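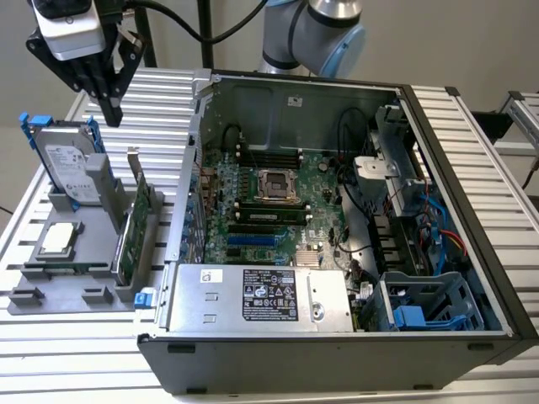
Karnby says the serial on our hull can't be right, the carriers in that block all went overseas before the mud plates were changed, so either the plate got swapped or the hull did. Wants a rubbing of it, not a photo. Fair enough.

November, started 7.40 am

Plate is brass, last four are 2,975 as far as I can make out. The 9 is chewed up. Could be a 0 if you squint. Cleaned it with a rag and a bit of kero, no wire brush, and did the rubbing with a soft pencil on baking paper. Came out better than expected. Second one is in the folder in case the post eats the first.

Also looked for the stamped number on the hull itself, should be near the driver's side front corner. Three coats of paint there at least. Green, then a sandy colour, then green again. Took it back slowly with stripper and a plastic scraper. Got a 2 and somthing that might be a 9. Stopped for tea before I got impatient with it.

Left track – still tight. Dropped two links out last time and it's now too tight to adjust properly, so one is going back in. Pins are the problem. Of the box Zapata sent, 6 are usable, the rest have the heads peened over already or are bent. They'll take the bad ones back if we pay freight. Not worth it, keep them for drifts.

Pin came out after a lot of swearing and heat. New one in dry, no grease, same as the others. Spun the idler by hand afterwards and it catches once a turn. Didn't do that before. Or nobody listened for it. Needs the hub cap off, maybe the bearing.

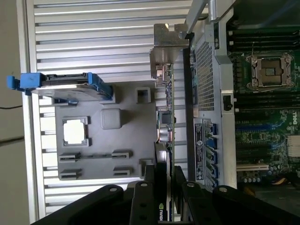 Hub cap off after lunch. Grease in there has gone like toffee, and there's a flat spot on the outer race you can feel with a fingernail. So that's the catch. Inner one looks OK but would do both while it's apart. Movia quoted 2,000 for the pair, both sides, plus seals. Bit steep. Ask whether the seals can be left off the order, we've got old stock in the red cabinet that might fit. MEASURE FIRST. Last time we guessed.

Engine: didn't run it. Battery is on the charger. Radiator hose on the bottom still weeping, tightened the clip a half turn, put a tray under. Check tray tomorow.

Tendon paperwork – the grant people want a "statement of significance" for the carrier and I've got half a page. What we know: came off a farm with the top armour cut away, used for pulling stumps, then sat under a tree. What we don't know: any unit at all. There was a marking on the rear plate under the sandy paint, square with a number in it, but it's too far gone to read. I'm not putting a unit in the statement on the strength of that. If Karnby can match the hull number to a delivery list we can say where it went first, and that would be plenty.

Wrote it as "built for service, unit unknown". Someone else read it over please, my spelling is what it is.

To do
– post rubbing to Karnby
– measure old seals, then ring Movia
– rest of paint off the hull number, SLOWLY
– about 3 more links on the right side want looking at, cracked at the horn maybe
– more stripper, the tin's nearly empty
– find the big circlip pliers, they were on the bench and now they're not

Knocked off at 4.15. Idler is hanging on the chain block, don't bump it.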